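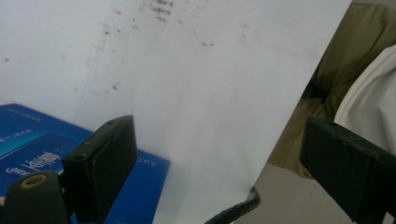

Brown spotting on a white sheet, blue box at lower left

Storing paper and board in a basement room: what humidity to hold, and how to hold it?

Asked by flatstock_dept in Workshop and Storage

I am setting up a basement room to hold paper and mat board for a small framing shop. Stock will be 1,000 sheets at most, mainly Grodilex white board in the large size, plus printed matter that customers leave for mounting. The room is 2,296 cubic feet. Walls are poured concrete on two sides and framed drywall on the other two. The floor is a painted slab. There is one supply register from the house furnace and no return. The door is undercut.

I have a Unum logger on a shelf at chest height. Through the winter it sits well below half. In July it goes past 65 percent at night and comes down slightly in the afternoon. Some older white stock has picked up brown spots. I don't know when that happened or whether the room did it, as the stock was bought used.

What I want to know:

What relative humidity should I hold, and how much swing is acceptable over a day?

Is a portable dehumidifier enough for a room this size, or should I tie into the furnace ductwork?

Does it matter whether the sheets are stored flat or on edge?

I don't need museum conditions. Most of the board is used up within a year. The customer work is a different matter and may stay for months.

3 answers

slab_and_sill

A portable unit is enough for that volume. Ignore the square footage ratings on the carton, which assume a certain ceiling height and a certain level of dampness that may not be yours. What determines the size you need is how much water comes in per day. In a closed room with a painted slab and two concrete walls, most of it arrives through the concrete and through air leaking in at the rim joist.

Measure that before buying anything larger than the smallest standard unit. Run a borrowed or used machine with a bucket for three days with the door shut. Empty the bucket at the same time each day and write down the amount. The first day will be high, as it includes water held in the drywall and in the paper. Use the last day. If the last day is under half of the machine's rated output, the machine is large enough.

For a setpoint I would use 47 percent. Paper people will argue for a few points in either direction. Anything between 40 and 50 is acceptable for board, provided it stays there. Mold becomes a concern when the air next to the paper stays above 65, and the air next to the paper is often damper than the air at the logger. A sheet leaning on a concrete wall in summer is leaning on a cool surface. The relative humidity at that surface can be ten points over what you read at chest height. Move the logger. Put it on the lowest shelf, at the back, near the concrete, and leave it there for a week.

Daily swing: keep it within five points. Seasonal drift is less of a problem than daily cycling. If you hold 47 in summer and the room falls to 38 in winter over a period of weeks, the board will shrink slightly and lie flat. If it goes from 40 to 60 and back every day, it will cockle at the edges.

Do not tie into the furnace. You have a supply and no return, so any time the blower runs you are pressurizing the room and pushing air out under the door. In cooling season the supply air is cold and close to saturated. Cold supply air landing on a shelf of board will raise the local humidity even as it lowers the temperature. I would close the register in summer and seal it with a magnetic cover.

Other points in the order I would do them:

Check that the gutters and grade outside send water away from the two concrete walls.

Tape a square of clear plastic to the slab, all four edges, and leave it for two days. Moisture on the underside means the slab is passing vapor through the paint.

Seal the rim joist with rigid foam and canned foam at the edges.

Run the drain hose to a floor drain or a condensate pump. A bucket fills at night and the machine shuts off.

Set the shelving four inches off the walls and six off the floor.

Store flat if the shelves are deep enough to support the whole sheet. On edge works only if the bins are packed tightly enough that nothing can bow, and a bin that is half used is no longer tight. Put a sacrificial sheet at the top and bottom of each stack.

Customer work should go in a closed cabinet or a lidded box with its own humidity card. A closed container slows the swings a great deal, especially if it is mostly full of paper.

tapemeasure_two

Just get a dehumidifier. We have a Lam in ours and it has been fine. It is loud though. We keep it on 50 and empty it in the morning.

Brown spots don't come out in my experience. Use those for backing or throw them out.

plivard_bindery

I agree with most of the first answer and would add something on the spots, as we have handled a lot of used stock at our shop in Plivard.

Brown spotting on white stock has several possible causes and you can't separate them reliably by eye. Foxing is one. Rust from staples or a metal shelf is another, as are splashes of coffee or glue and insect droppings. A few checks will narrow it down.

Look at both faces. A splash usually marks one face more strongly. Foxing often shows on both, and often on the neighboring sheets in the same place.

Look under a 10x loupe. Material sitting on top of the surface is a deposit. Color within the fibers is a stain.

Brush one spot with a soft dry brush, outdoors. If anything powdery lifts or there is a musty smell, bag that sheet and keep it away from the rest until you have looked at its neighbors.

I would not try to bleach board. The bleach stays in the core and you will see a yellow patch later. For work a customer owns, do nothing and refer it to a paper conservator.

Spotted sheets shouldn't go behind art as backing, which is where I differ from the answer above. If the cause is foxing or rust, it is then in contact with the piece inside a sealed frame. We cut ours up for packing corners and test cuts on the mat cutter.

On the setpoint, check the logger before you trust it. Put it in a zip bag with a bottle cap of table salt dampened to a slush, without letting the salt touch the sensor, and leave it overnight at room temperature. It should read 75 percent. If it reads 79, your 65 in July was closer to 61, although the error may not be the same across the range. Our Unum read high from new, and we wrote the correction on a piece of tape on the back.

Let new board sit in the room for two days in its opened wrapper before cutting. Leave the dehumidifier on a piece of rubber mat if there is living space overhead.

Comment from flatstock_dept

Logger is now on the bottom shelf at the back. It reads six points higher than it did at chest height. I will do the salt check next, then the bucket measurement with the register closed. The spotted sheets have been pulled from the rack.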